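Gripper pose jumps sideways when I start a new episode, VR controller tracking

Posted by gasen_nights, October 1, 2021

Hi all, hoping somebody has run into this. I'm writing the little recording tool that takes the pose of a handheld gripper from a VR controller and logs it next to the wrist camera at 20 Hz. Within one episode everything is beautiful, smooth as butter. But when I stop and start a new one, the whole path sometimes shows up shifted sideways by 43 mm or more, and then my policy trains on two beds in two different places, so to speak. I have 478 episodes so far and I'd really hate to throw them out! I reset the origin in software at the start of each one (I just grab the first pose and call it zero). Is that dumb? Should I be filtering?

Margarida Figueiredo

Not dumb, but I'm pretty sure it's your problem. If you zero on the first pose, then any difference in how you hold the gripper when you hit record gets baked into the whole episode. A filter won't touch that, it'll just give you a nice smooth wrong answer. What I do is keep the headset's own world frame, log it raw, and work out the offset afterward from a spot I touch with the fingertips at the start and the end of every take. If the two touches disagree, the tracking moved on you. If they agree and only the zero is different, you can fix all your old files with one transform each, so don't delete anything yet!

Also check whether the headset re-centers when somebody takes it off and puts it back on. Mine did, and I lost most of a weekend to it. I now write a line to the log every time the origin changes, plus the timestamp, and the loader refuses to join anything across that line. We do our takes in a bedroom, and the plain white wall was no help to the tracking at all, so I walk a slow loop with the headset before the first take.

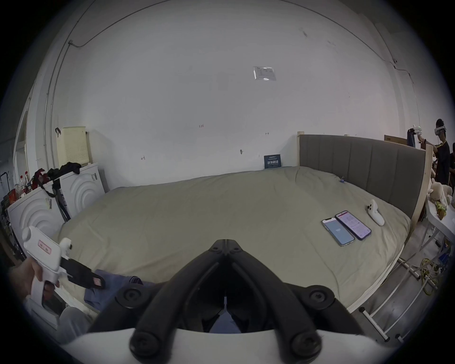 Bedroom setup, both grippers out, one controller on the duvet by the phones.

bruvwood_tom

Have you tried turning the smoothing up? I set mine to 100 and it looks fine.

Margarida Figueiredo

Tom, please plot the raw path over the smoothed one before you trust that. At 20 Hz a window that long is five seconds of lag!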